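Wanted: one part-time helper for my small framing shop in Bondgate

Print this page | E-mail this to a friend
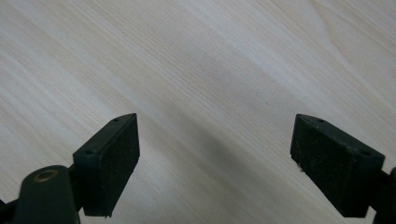

Photo: Ibarra

So, I need help! I've been running the shop by myself since March, and between the phone, the front counter and a pile of family portraits waiting for glass, I'm eating lunch standing up most days. I'd love to find a person who likes pictures, likes people, and doesn't mind a bit of sweeping.

The job is 3 afternoons a week to start, maybe more once the holiday orders come in. You'd be greeting customers, helping them pick mats (this can take a while, and I really mean a while), writing up tickets and wrapping finished pieces. I'll teach you to cut mats and join corners when you feel ready. You don't need any framing experience. I had none myself when I started out at a place over in Plusthorpe, and I ruined plenty of board before I got a clean bevel.

What I do need is somebody careful. People bring in their grandmother's needlepoint or the only photo they have of their dad, and it has to go home in the same shape it came in. You should be able to read a tape measure down to the sixteenth and lift 50 pounds, as the big mirrors are heavy and the stairs to the storeroom are steep. Some Spanish would be great but I won't hold it against you if you don't have any!

Pay is hourly and we can talk about it when you come in. You'd also get your own framing at cost, and first pick from the scrap bin (good stuff in there, I've done half my hallway out of it). Parking is free behind the building, or the Clorkeo bus stops 2 blocks away.

If this sounds like you, send me a short note with a little about yourself and which afternoons you're free. No fancy resume needed, just the names of a couple of people I can call. Please write by 20 April 2021. The shop closes at 5, and you're welcome to stop by before then and look around.

Print this page | E-mail this to a friend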